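Services > Automation > Refurbishment cells > Acceptance checklist

We use cookies to remember your region and to count visits. Manage settings | Accept

Pliso Dispenser Refurbishment Cell – Site Inspection Checklist with Comments

Site: Trultencombe returns depot
Supplier: Cevov
Form: 1201, second issue
Stage: end of trial, before purchase decision
Month: October

Scope. The Pliso cell is offered as a package: one arm, a two-finger gripper, a wrist camera and the Zou handling software. It is under review for handling used wall-mount dispensers ahead of cleaning and contact repair. Canister disposal is outside the package.

Section A – Guarding and stops

A1. Emergency stop at operator side. Pass.
A2. Emergency stop at rear. Pass. Label is in the wrong colour; supplier to replace.
A3. Light curtain halts arm before hand reaches work surface. Pass.
A4. Restart needs a separate button press after a curtain trip. Pass. The button is too close to the parts bin and can be bumped. Move it.
A5. Cable run from arm base to cabinet covered. Fail. Cover missing near the cabinet.

Section B – Gripper

B1. Fingers open and close evenly. Pass.
B2. Finger faces free of cuts and embedded grit. Pass with comment. Add a wipe-down to the start of each shift.
B3. Grip force set for thin plastic housings. Pass at setting 7. At the factory setting the side walls flexed and two covers cracked.
B4. Grip held on loss of air. Pass.

Comment on B3: the setting is stored with the job, not with the gripper. Loading an older job brings the factory value back with no warning on the screen. Cevov has been asked for a locked upper limit. 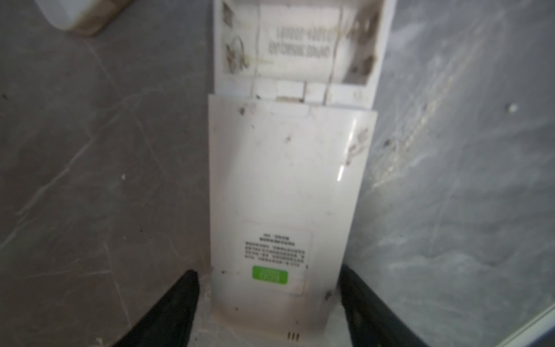

The software treats an open housing and a closed one as separate part types, and the operator has to pick the right one. During the trial 716 units were run, and 106 were stopped by the operator or the software. Most stops were logged as wrong part type. The rest were missed grips, usually on covers with heavy glare.

Section C – Part handling

C1. Unit gripped across the cover, clear of exposed contacts. Pass.
C2. Product label still readable after handling. Pass. Light scuffing is acceptable under our own grading.
C3. Canister stays seated during lift. Fail. Loose canisters can roll out when the unit is tilted. Remove before loading until a fix is supplied.
C4. Springs and terminal clips not bent by the cell. Pass.
C5. Work surface cleaned between batches. Not met. Dust builds up quickly and no extraction is included in the quote.

Section D – Camera and software

D1. Camera lens clean, mount tight. Pass.
D2. Glare from glossy covers controlled. Fail. A diffuser is listed as an extra – we consider it part of the basic package.
D3. Stop log can be exported. Pass. Times are in the supplier's time zone.

Result: conditional. A5, C3 and D2 to be closed before the purchase order is released. C5 to be priced separately. Reinspect sections A and C after any change to the gripper or the job file.

Filed under: Robotic Handling, Inspection Forms, Trial Reports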